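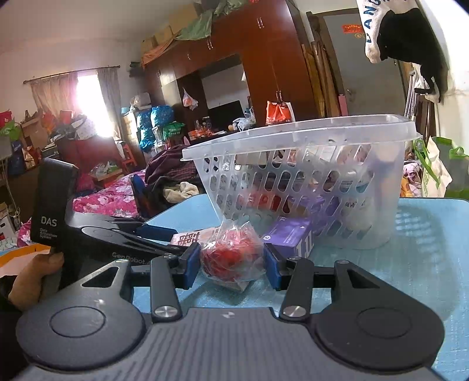 A gripper closing on a clear plastic bag beside the basket.

Anisa Wattimena used to pack orders at Pangaribuan by hand, start to finish. These days she spends part of her week teaching the job to machines, and she lights up when she talks about it.

"I thought I'd hate it," she says. "Then I picked up the grippers and I couldn't stop! You notice things your hands have done for years -- how you pinch a bag so it doesn't slide, how you make room before you put the next one in."

Her first 73 recordings were slow going. Her wrists had to learn it over again, she says, and small packages kept getting the better of her. Driss Fawzy, who runs training at the Rurnau site, told her to keep the clumsy ones too. She has since passed 900.

What has changed for the packers? The late shift is shorter, for one thing, and the dull repeat orders are first in line for the robot arms, which are due in January. "I want them to have the boring stuff," Wattimena says. "Give me the odd-shaped orders, the ones you have to think about."

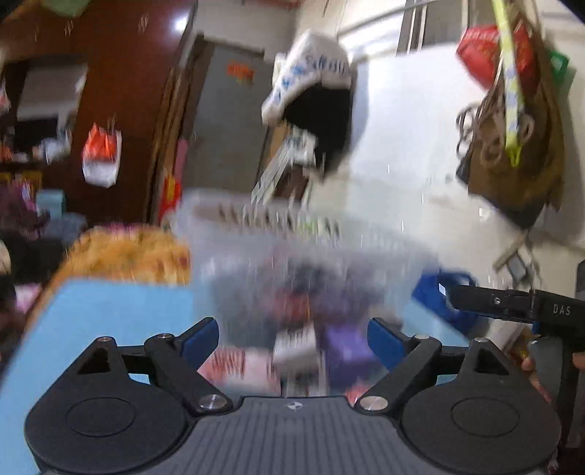
Who decides which tasks get recorded?

The packers put tasks forward, and Fawzy picks from their list with the shift leads.

Wattimena's next suggestion is already in: soft bags that flop over when you let go. "Those are the fun ones," she says.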